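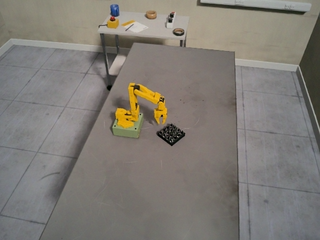 Vadness sim cell. Gripper just off the peg tray, empty.

Hover stall and open finger – FAQ

Last edit October 13, 2024. Yaowalak Chareonsuk keeps this page. Short answers, sorry, we're mid-fix.

What is the hover stall?
Arm goes to the tray, stops above the pegs, stays there. No grip, no error, no retry. The run log keeps saying "moving" till the timeout. First seen in January, in build 3045 of the Vadness sim. Came back after the Sriwong controller update.

How often?
63 stalls in 550 runs on the current build. Those are all peg tray runs. Other tasks not counted yet.

Is it the sim or the controller?
Controller, we think. Wiroj Phetsri replayed the same commands with the old controller and got no stalls. The target height comes in a hair too high, the "arrived" check never goes true, and the arm just waits. Sim does what it's told.

Then why doesn't it time out sooner?
Timeout is set to 70 seconds. Somebody raised it for the long tray moves and it never got put back. Don't lower it yourself – other tasks use the same setting. Ask Wiroj.

Does turning the tray help?
No. We tried it square to the base, tried it rotated. Stalls either way. Please stop sending tray angle reports, we have plenty.

What should I do when it stalls?
Pause the run. Save the log and the joint values before you reset anything.
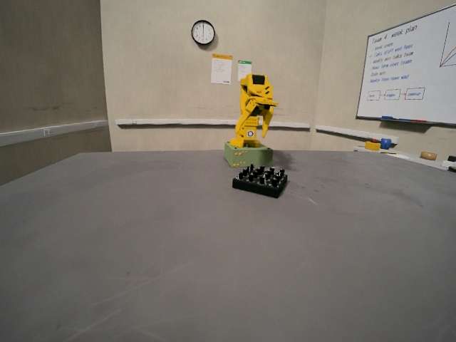

Then send both to Somkiat Khamphan with the build number. If you hit reset first the joint values are gone and we cant use the run. Screenshots are nice to have, no replacement for the log.

Can I just restart and carry on?
Yes, once the log is saved. Mark the run as stalled. Do not count it as a failed pick, it messes up the Grerkton scores.

What is the open finger fault?
Separate bug. One finger swings way out past its limit, the other stays pointed down. Joint limit is missing for that finger in the gripper file. The sim lets it through with no warning, wich is the part that worries us.
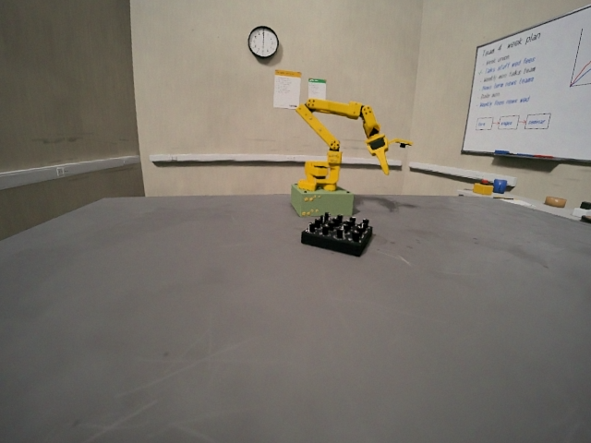 Open finger fault. One finger down, the other nearly level.

Are the two faults linked?
Don't know. Buppha Wongsuwan has runs with both and runs with only one. No pattern so far.

Is this a safety problem for a real arm?
Treat it like one. A stalled arm still has a live move command. If the height value gets corrected while it's waiting, it drops straight down at full speed – seen twice in sim. So nothing from the current controller goes on hardware until Boonmee Kongkaew signs it off. No hands-near-the-tray tests, and no "quick check" either.

Does the stop button work in a stall?
In sim, yes, every time we tried. Pause and stop are different though. Pause keeps the command, stop clears it.

Which version should I use for now?
Old Sriwong controller with build 3045. Gripper file from the Vilano folder, the one with both finger limits in it.

When is the fix due?
No date. The height fix is in review. Finger limit is a one-line change but needs the full set of runs again.

Where do I report something new?
Same place, Somkiat. Put "stall" or "finger" in the subject so it gets sorted.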